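Tumance Residents' Newsletter
September issue

Moving the allotment water over, and other news from the bottom field

Quick one this month as I'm writing it between shifts. Mostly water. Some onions. Please read the bit about keys even if you skip the rest.

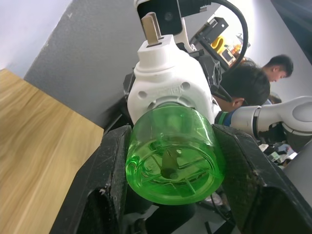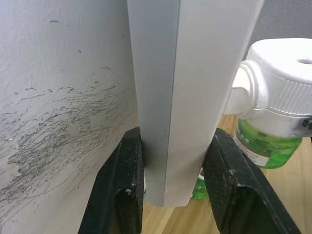
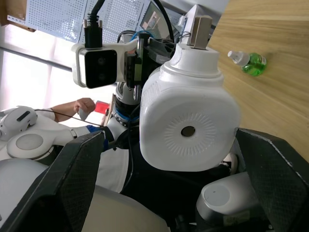
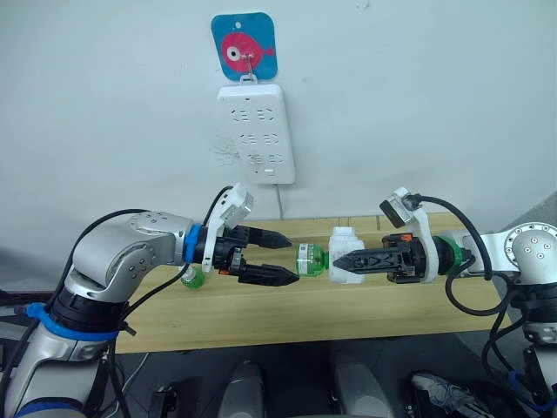 5 min read

Right, water. The old standpipe by the Lerness Road gate goes off for good at the end of the month. Not our decision, the pipe under the lane has been patched three times and the landlord won't pay for a fourth. New supply comes in from the top end, by the compost bays. Two taps instead of one, so less queueing, but a longer walk if you're on plots near the hedge. Sorry hedge people.

The meter readings, for those who asked at the last meeting. Start of the season 2,497. Last reading 3,916. Quite a jump and Danylo Karpenko thinks a good chunk of it went straight into the lane. I'm not going to argue, he's been standing in it.

Cost to us for the top end connection is £700, all in, which comes out of the reserve. Rents stay the same for now. Petro Shevchuk asked for that to be put in writing so there it is, in writing. FOR NOW.

What we need from you before the switch:

Hoses off the old standpipe. All of them, incuding the yellow one with the taped end that's been there since spring. Anything still attached goes in the shed and then in the skip.

Water butts filled while you can. There'll be a gap of a day or so between old and new. Could be longer. Fill them anyway.

If you've got a split connector or any kind of home made arrangement on the standpipe, come and take it apart yourself. Orest spent most of a Saturday's worth of patience on one last year and would rather not again.

Keys. The new taps are in a locked box. Same key as the main gate, so if your gate key is stiff or bent get it swapped now. Larysa Kuzmenko has the spares, plot by the beehives, usually there from 5pm until the light goes. Two pounds for a replacement, free if yours has just worn out. Don't get copies cut in town, the last lot jammed the lock and we had people climbing over.

Onions. Mixed year. Mine went to neck rot, plenty of others did too. Lakshmi Chettiar's did not, she had hers lifted early and spread out on old pallets under the lean-to before the wet week, turned every couple of days. Tops left on until they were properly papery. She says don't plait them until they rustle. Some of the red ones are going spare if you bring your own bag.

Garlic orders. We're doing the shared order with the Bondarchuk nursery again. List is pinned inside the shed door. Put your name, plot and how many bulbs, in pen please, the pencil ones faded last time and I had to guess. Hardneck or softneck, say which. Money when you collect, not before. I am not looking after a tin of coins again.

Blight. Late but it came. If you've still got tomato plants standing brown, take them out and take them home or put them in the council green bin. Not the compost bays. Bays are for clean stuff only and I did find a whole row of blighted haulms under some grass clippings, so somebody knew. Potatoes are all right to eat if they're sound, just check the sack every week or so and sniff it. You'll know.

Compost bays generally. Bay one is finished and ready to use, help yourselves, two barrows each to start with and then whatever's left after a fortnight. Bay two is resting. Bay three is the open one. No carpet, no cooked food, no rose prunings thicker than a pencil. The big bay at the end is leaf mould and wants leaving alone until spring at least.

The path between the middle plots. Getting narrow. The rule is a barrow's width and at the moment you'd struggle with a bucket. If your raspberries are in it, cut them back. Same for the marrow that has crossed over to the other side and is now growing on somebody else's plot. (Whose marrow is it legally? Debate went on a while. It's still the first person's marrow.)

Shed tidy. The shelf on the left is now for shared tools only. Your own stuff on the hooks with your plot number on it. The shears need sharpening and will go off with the mower to Tendis for its service, back in a couple of weeks. If you need to cut an edge before then there's a half moon in the corner, bit rusty, works.

Seed swap. Raised £369 over the afternoon with the plant stall included, best so far. Thank you to everybody who baked. Left over runner bean and calendula seed is in the biscuit tin on the shelf, take what you want, they don't keep forever. Two dishes and a cake slice weren't claimed, they're with me.

Waiting list. Two half plots coming up by the hedge, one of them pretty overgrown but the soil under it is good. Offers go out in order. If you're on the list and have moved or changed your number tell me, I rang someone four times before finding out they'd gone to live in Wales.

Jobs for the next few weeks if you're stuck for ideas. Broad beans can go in from the back end of next month. Get a green manure down on anything empty, rye if it's late, and don't leave it bare. Net the kale, pigeons have already noticed. Pick the last of the courgettes small. Squashes want to come in before a frost with a good bit of stalk left on, and somewhere dry, mine live under the spare bed.

Next meeting is 7.30 in the evening in the shed if it's dry and at Larysa's if its not. Date to go up on the gate once I know my rota. Bring a chair.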